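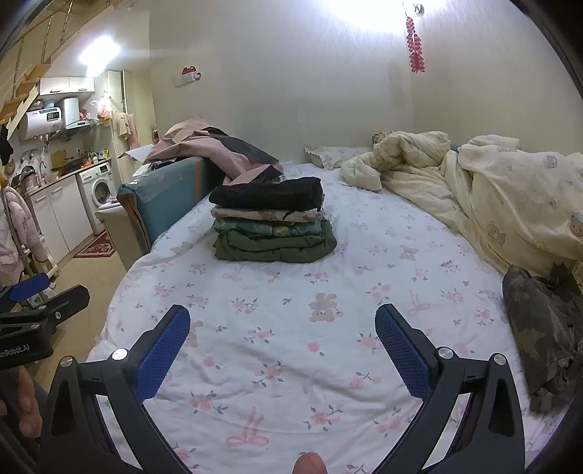

4.3 Replacing the finger pads and checking the jaws

Applies to both hand-held grippers in the Akbridge kit, left and right. Do one gripper completely before you start on the other so the hardware doesn't get mixed.

Pads wear fastest when the work is mostly clothing and bedding. Inspect them at the start of each day and replace them every 2,000 grasps, or sooner if the texture has gone smooth at the tip. Pads are always changed in pairs. A new pad facing an old one will pull thin cloth to one side as the jaws close.

You will need:
Pad set (two pads, blue, textured)
Hex key from the kit pouch
Lint-free cloth
Isopropyl alcohol
Small torque driver
Test cloth

CAUTION: Switch off the gripper and unplug the data cable before you touch the linkage. The arms have long openings in them, and a finger that goes into one while the jaws are moving will be pinched.

Removing the old pads

1. Open the jaws all the way and set the gripper on a flat, firm surface. A bed or a sofa is fine for the folding tasks but not for this job. Screws roll into the covers and are hard to find again.

2. Loosen the retaining screw behind each pad by two turns. Do not take it all the way out.

3. Slide the pad toward the tip until it comes free. If it sticks, warm it in your hand for a minute and try again. Do not pry it off with a blade.

4. Wipe the bare finger with alcohol and let it dry. Look for lint packed into the corners, especially after work with fleece or knits.

Fitting the new pads

5. Slide each new pad on with the textured side facing in. The edge of the pad should sit flush with the end of the finger.

6. Tighten both retaining screws until they are snug. Then close the jaws slowly by hand and look at them from the side. The pads should meet along their whole length.

7. If they meet at the tip only, open the jaws, loosen the screws, push both pads back and repeat step 6. If they still meet at the tip only, go to "Pivot pins" below.

Note: Jarmo Kiiskinen's older instructions call for a drop of thread locker on the retaining screws. Leave it out. The current screws have a patch on the thread already.

Pivot pins

8. Hold the body in one hand and move each arm gently from side to side. A little play is normal. A click is not.

9. If you feel a click, tighten the screw at that joint an eighth of a turn and test again. Stop when the click is gone. An arm that is too tight will drag, and the opening width in the recording will lag behind the hand.

10. Do not oil the pins. Oil ends up on the pads and then on the laundry.

Setting the opening width again

New pads are slightly thicker than worn ones, so the closed position has to be stored again.

11. Plug in the data cable and switch on. Wait for the steady light.

12. Close the jaws with nothing between them and hold the button for 5 seconds. Release.

13. Open the jaws fully and hold the button again for the same time.

14. Read the span on the host screen. It must be at least 149. A lower number usually means a cable is caught under one arm — check it before you repeat steps 12 and 13.

Test grasps

15. Lay the test cloth flat. Pick it up by one corner, lift, and put it down again. Do this with each gripper.

16. Fold the cloth once and pick up the top layer only. If both layers come up, the pads are set too far forward.

17. Finish with a thick item such as a sweater or a folded jacket. The jaws should hold it without your having to squeeze to the end of the trigger.

18. Enter the pad change in the kit log with the gripper side, the grasp count and your initials. Reset the counter.

Worn pads go back to Reijo Keskinen in the return bag. Order new sets from Prestwood when there are two left in the pouch. If a joint still clicks after step 9, take the gripper out of use and send it to Eero Riihimäki with the log page.

4.4 Cleaning the camera window

Clean the window after every pad change.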